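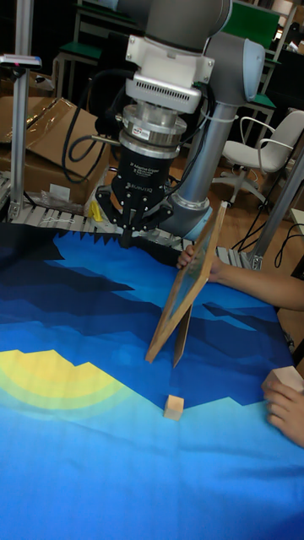

Visita a la célula de manipulación de Viltero: montaje, mantenimiento y averías frecuentes

20 de junio de 2020

La visita duró una mañana y se limitó a una sola célula, la que Viltero utiliza para ensayos de agarre sobre mesa. Dralside, que hace la integración, se encargó de las explicaciones. Resumo lo relativo a la instalación y al mantenimiento y dejo fuera la parte de programación, que se tratará en la sesión de julio.

Disposición general

El brazo va sobre base redonda, atornillada a una placa metálica perforada en el borde trasero de la mesa. Detrás corre un transportador de rodillos. A la izquierda hay un perfil vertical de aluminio con un pequeño dispositivo montado en la parte alta. La placa perforada permite desplazar la base sin taladrar de nuevo, a costa de repetir la calibración completa cada vez que se mueve.

La mesa se cubre con una tela estampada. El fondo se cambia según el plan de ensayos y en la visita tocaba un paisaje de montañas en azules con un sol amarillo. La tela se fija por el perímetro. Las arrugas modifican la altura real de apoyo de las piezas pequeñas, y en cubos de madera como los que se usan allí eso basta para que los dedos rocen la superficie. El procedimiento interno obliga a estirarla al inicio de cada turno y a medir la altura en 5 puntos.

Pinza y muñeca

La pinza es una Robotiq adaptativa, montada en la muñeca mediante una brida metálica. Puntos de revisión que aplica Dralside:

Par de apriete de los tornillos de la brida, con llave dinamométrica, cada 40 horas de funcionamiento. Se marca la cabeza del tornillo con laca para detectar giro.

Desgaste de las yemas de los dedos. Se comparan con un juego nuevo guardado en el armario de repuestos.

Limpieza de las ranuras de ventilación de la carcasa de la muñeca con brocha seca. El aire comprimido está prohibido en esa zona.

Ciclo de apertura y cierre en vacío, con registro de corriente. El contador de la célula avisa cada 1.000 ciclos.

Cableado

Es el punto débil de la instalación, según reconoció el propio integrador. Los cables negros cuelgan en bucles desde el brazo y rodean la pinza por un lado. El bucle tiene que ser lo bastante largo para que la última articulación gire sin tensión y lo bastante corto para no engancharse con los objetos altos de la mesa. En el registro constan 17 paradas por cable desde la puesta en marcha, casi todas por falso contacto en el conector de la muñeca. La reparación habitual consiste en sustituir el latiguillo entero. Se probó a rehacer el conector y el fallo reapareció.

Plulon suministra los latiguillos y ha propuesto una guía textil con cierre longitudinal. Viltero no la ha aceptado todavía porque añade rigidez en el tramo final y altera la lectura de fuerza.

Preparación de las piezas

El objeto de ensayo era un marco de madera con pie de caballete, acompañado de cubos de madera clara. La colocación se hace a mano. La norma de la célula exige brazo en pausa y velocidad reducida mientras haya una mano dentro del área de la mesa, y la reanudación se confirma desde el pupitre con doble pulsación. El marco es una pieza incómoda: apoya inclinado, el borde es estrecho y el panel interior translúcido da problemas a los sensores de profundidad. La trayectoria de aproximación se revisa cada vez que cambia el ángulo del caballete.

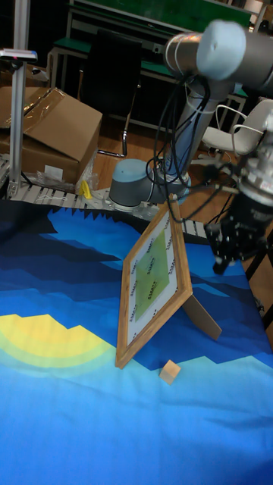

Gounder comentó durante la ronda de preguntas que en su taller habían resuelto el problema del cable con un soporte giratorio fijado al antebrazo, a mitad de recorrido, y que el bucle inferior les había quedado mucho más corto. Añadió que el soporte obliga a rehacer los límites de la articulación en el controlador y que conviene hacerlo antes de la calibración, para no repetirla. Dralside tomó nota y pidió los planos.

Recalibración tras una intervención

La secuencia es fija. Primero se comprueba la base respecto a la placa, después el centro de la herramienta con punta de referencia y por último la altura de mesa. Si la desviación supera la tolerancia en cualquiera de los pasos, se vuelve al primero. El dispositivo del poste se verifica aparte, con el brazo en posición de reposo.

Quedaron sin respuesta dos cuestiones: el intervalo de sustitución de los dedos, que hoy se decide a ojo, y si el transportador compartirá la parada de emergencia del brazo cuando entre en servicio. Viltero enviará por escrito el esquema eléctrico revisado.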